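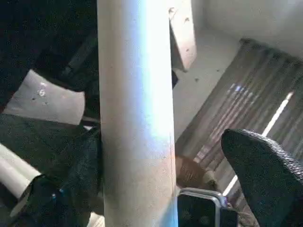

Why can't the winner be drawn straight from the entry count shown on the form dashboard, one reader asked under the last giveaway post. The count includes duplicate entries and test submissions, and it keeps moving until the form is closed. The procedure below draws from a fixed, numbered list instead. It assumes entries are collected with a Tusuvia form, but any tool that exports CSV will do.

Drawing a giveaway winner from an exported entry list

Before you start
You need owner access to the form, a spreadsheet program and the published rules. Check the closing time in the rules, including the time zone. The figures used here come from the Nurnton gift card giveaway, total prize value $600, which closed on 01/11/2023.

Step 1. Close the form
Set the form to Closed. Do not delete it or unpublish the post. Entrants who arrive late should see the closing notice, and the rules must stay readable until the prize is delivered.

Step 2. Export and lock the file
Export all responses as CSV with timestamps. Save the original as read-only and work on a copy. Our export had 3,507 lines, the first of which was the header row. If accented names such as Šimko come through garbled, re-import the file and set the character encoding to UTF-8.

Step 3. Remove duplicates
Create a helper column with the email address in lower case and leading and trailing spaces trimmed. Sort by timestamp, oldest first, then remove duplicates on the helper column. The earliest entry from each address is kept. We lost 321 rows at this step, leaving 3,185 valid entries. 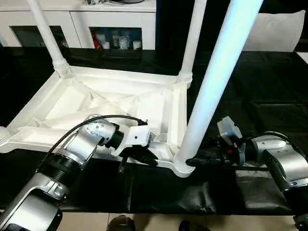 If your rules allow extra entries for sharing or following, skip the duplicate removal and check those rows against the rules by hand -- a spreadsheet filter will not tell a permitted second entry from an accidental one.

Step 4. Number the rows
Add an ID column starting at 1. Enter the numbers as fixed values, not as a formula. A formula will renumber the list if anyone sorts it later.

Step 5. Draw
Use a random integer generator with a minimum of 1 and a maximum equal to your last ID. Draw once for the winner and twice more for alternates, in that order. Discard any repeated number and draw again. Save a screenshot showing the range, the result and the time.

Step 6. Contact the winner
Email the winner from the address named in the rules and state the reply deadline. In Canada, most rules also call for a correct answer to a skill-testing question before the prize is awarded -- include it in the same email. If there is no reply by the deadline, move to the first alternate.

Step 7. File the records
Keep the original export, the numbered copy and the screenshot in one folder. Ours are kept under the giveaway name, with the earlier Tostdale draw from April in the folder beside it. Delete entrant data once the retention period in your privacy notice has passed.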